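Suturing from demonstrations: where the wrist views got us

January 2019

I have been putting off writing up the suturing work until the numbers stopped moving. They have now stopped, so these are my notes. Most of this was done at Wornton, with the controller from the Drallusetti project and a good deal of borrowed code.

The task is simple to state. Given a pad with a cut in it, drive the needle through both sides, pull the thread, tie a knot and move on to the next stitch. We trained one policy on demonstrations recorded by people working the arms by hand. There were 3863 segments after cleaning, where a segment is a single action such as a needle drive, a handover or one throw of a knot. No hand-written rules about tissue went into it.

The first version used only the overhead view. It found the cut well enough but was poor at anything involving thread. A thin dark line a long way from the lens is only a pixel or two wide, and when the thread went tight the policy often had no sign of it. Close in, the thread is much easier to follow from the gripper tip back to the knot, and the stretch leading to the needle can be picked out separately.

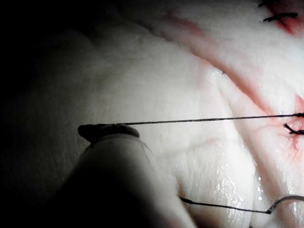
What changed with the close views

We kept the same network and the same training schedule and added the wrist images as extra inputs. Each one goes through its own small encoder before being joined with the overhead features. We tried sharing one encoder between all the views and it did worse on knots, so we dropped that.

The policy predicts 5 steps ahead and then looks again. Longer predictions gave smoother motion but it pulled too far on the thread before it noticed. We capped each attempt at 180 seconds. Anything unfinished by then counted as a failure, even if the needle was in a sensible place.

Needle driving hardly changed between the two versions. Knot tying improved a great deal, nearly all of it in the step where the second instrument has to take hold of the short tail. With the overhead view alone it would close the jaws beside the tail and carry on as though it had it. That fault still happens with the wrist views, mostly when the tail lies flat against the pad, but the policy now tends to open the jaws and try again.

Shine is the remaining nuisance. A moist pad throws back small bright points all over, and they move whenever the camera does. Adding random bright spots to the training images helped a little. Changing the lamp angle helped more, though I would rather not depend on that.

I also looked at whether a second cut nearby confuses it. With a closed line of stitches on one side and an open cut on the other, the policy has to stay with the open one and keep the long thread clear of the knots already tied.

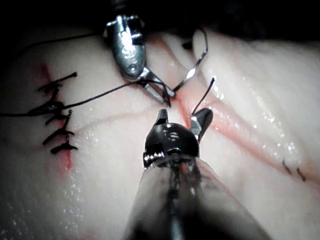
Hartmut Ruppert wrote after reading a draft that the retries bother him more than the misses do. In his view a policy that grabs at the tail 6 times has still handled the tissue 6 times, and a plain success rate hides that. He would like to see pull force reported per stitch.

I agree with him on the reporting. We log force on one arm only at present, and the Fomitz sensor for the other has not been fitted. Until it is, I can give attempts per knot but not load. The Odukoya scoring sheet has a column for repeated grasps, so I will start filling that in from the recordings we already have.

The next set of runs will use a thicker pad, with the network left as it is.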